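Cahier d'atelier, projet Mirness
Mercredi, reprise à 9 h 15

Suite de la collecte textile. On continue le pliage avec la pince tenue à la main, même protocole que la dernière fois : vêtement à plat sur fond blanc, caméra sur la pince, une prise par geste complet. Pas de coupure entre la saisie et la dépose, même quand on rate. Les ratés restent dans le jeu, avec l'étiquette « échec saisie » ou « échec dépose ».

État du jeu ce matin : 356 épisodes validés après relecture. Le tri d'hier soir en a écarté 12, presque tous pour la même raison, le départ trop tardif de l'enregistrement (la pince est déjà fermée sur le tissu à la première image). Inutilisables pour apprendre l'approche. À partir de maintenant on lance l'enregistrement, on attend deux secondes mâchoires ouvertes, puis on bouge. Je l'ai ajouté en tête de la fiche opérateur.

Calibration refaite avant de commencer. L'ouverture lue par le logiciel d'Endale ne retombait pas exactement à zéro mâchoires fermées. Remise à zéro, trois fermetures à vide, valeur stable. À revérifier après la pause de midi, la dérive était apparue l'après-midi la fois précédente.

Matin : torchons et tee-shirts coton. Rien de spécial. Le coton épais se prend bien par le bord, le pli tient, la dépose est propre. J'ai varié l'orientation de départ à chaque prise en tournant le vêtement à la main, sans chercher à faire des angles réguliers. Les premières séries étaient trop bien rangées et le modèle entraîné dessus chez Mendau se perdait dès que le col n'était plus en haut.

Après-midi : maille fine, débardeurs de sport. Nettement plus difficile.
- Blanc sur blanc ou gris très clair sur blanc : le bord du vêtement se lit mal dans l'image, surtout quand l'ombre de la pince passe dessus. On garde quand même ces prises, c'est le cas qui manque dans le jeu. Prévoir une série identique sur fond sombre pour comparer.
- La maille glisse entre les patins si on pince trop près du bord. Mieux en prenant un peu plus de matière, mais alors on fait un faux pli au moment de lever.
- Les zones ajourées se déforment à la prise. Éviter de saisir là en consigne normale, garder ces saisies pour une série à part.
- Approche : descendre avec un doigt au-dessus du tissu et l'autre au-dessus du fond nu, puis fermer en rasant la surface. C'est la variante qui marche le mieux pour moi. Elle demande une main lente, jusqu'à 2 reprises par geste quand le bord se dérobe. Les reprises sont enregistrées dans le même épisode.

Question ouverte pour l'étiquetage : une reprise réussie compte-t-elle comme un succès ou faut-il une troisième classe ? Pour l'instant je mets « succès » avec la note « reprise » dans le champ libre. On pourra filtrer ensuite.

Matériel : vis du patin resserrées. Commander des patins de rechange à Avutard. Batterie de la caméra changée en cours d'après-midi, horloge resynchronisée aussitôt.

À faire :
relire les prises maille avant l'envoi à Mendau
série fond sombre, mêmes débardeurs
essayer un patin plus souple
décider pour la classe « reprise » 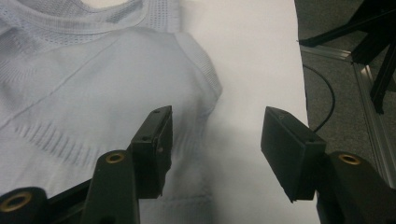 Mendau : d'accord pour garder les ratés, mais pour les reprises nous préférons une classe séparée. Avec une simple note en champ libre, notre script d'import perd l'information. Pouvez-vous reprendre l'étiquetage des débardeurs avant l'envoi ? Les torchons peuvent partir tels quels.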